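The shopping list, version six

I promised a few of you I'd write up how the kit budget is going, so I've made a large pot of tea and opened the spreadsheet. It's not pretty (the spreadsheet, I mean, the tea is lovely).

For anyone new, Piret and I are trying to get a small laundry-folding project off the ground. We call it Lukberg, after a road sign we both misread on a very long drive. The plan is to gather lots of demonstrations of people handling clothes with hand-held grippers, train on those, and only then spend proper money on an arm. Everyone I've talked to did it the other way round and ended up with an expensive arm sitting under a dust sheet for most of a year, so we're holding off for as long as we can bear it.

That makes the grippers the first big line on the list. We started out wanting six. Six sounded like a nice round team, everybody folding away at home in the evenings! Then I worked out what six would mean in spare finger pads, chargers, memory cards and postage, and went a bit quiet. We're now at three, plus one set of spares for each. Piret thinks we should have gone to two and put the difference into storage. She may well be right and I've told her so, but I've got a horrible feeling that with two, one is always going to be in the post.

The pads deserve a line of their own. I'd lumped them in with "sundries" to begin with, which was silly, because they're the bit that touches the cloth and they're the bit that wears. A replacement set from Sirnel is £152 by the time you've added delivery, and that made me sit up. There's a cheaper softer one from Conum which grips thin cotton beautifully and then drags on anything fleecy. I tried both on the same pile of T-shirts and jumpers one evening in January and went to bed very cross with the cheap ones.

And then there's the clothes. I'd put down a chunk of money for buying garments in, all neatly sorted by size and fabric, and Piret crossed the whole thing out with a red pen. Use what's in the wardrobe, she said. People's own clothes, on people's own beds, with the bedroom left how it is.

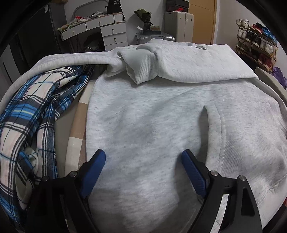
Grey hoodie, blue finger pads, checked shirt waiting at the side.

Hoodies have turned into the thing I plan around. A T-shirt is forgiving, you can get away with nearly anything. With a hoodie you've got the hood, thick ribbed cuffs, a front pocket that wants to swallow a fingertip, and sleeves that are far heavier than you expect when you've only got hold of one end. If I were costing this again from scratch I'd take the most awkward thing in the drawer, spend an afternoon on it, and write the equipment list after that. I did it backwards and had to change the jaw opening on our order at the last minute, for which Sirnel were very patient with me.

So where are we on the total? The pot for this first stage is £538 a month, and that has to cover grippers (spread over the year), pads, storage and a bit towards paying people for their time. It's tight. Storage is the one that keeps creeping up on me. I'd guessed at it from the size of my own holiday videos, and that was not a clever way to guess. Yiğit Güneş, who very kindly went through my numbers line by line, doubled that row and then asked where the backup drive was. There wasn't a backup drive. There is now, and it's pushed the second tripod off the list until spring.

He also asked what we'd do if a gripper broke halfway through a month, and I said we'd be sad. That has been replaced with a repair row.

The arm itself is still a single box at the bottom with a question mark in it. We've had a chat with Eren about hiring one for a few weeks instead of buying, which would let us test properly before signing for anything large. They want to know the weight of the heaviest item we'd lift. I said a wet bath towel, and Piret Lapiņa (full name, because she wants it on record) said we are absolutely not doing wet things in the first year. We've left it as a dry bath towel for the quote, and I'm weighing ours on the kitchen scales after tea.

If anybody has hired an arm for a short stretch, please do tell me what you paid for insurance. I've got three quotes and they're so far apart I'm not convinced they're for the same thing. Comments are open, or email me if you'd prefer not to put numbers in public.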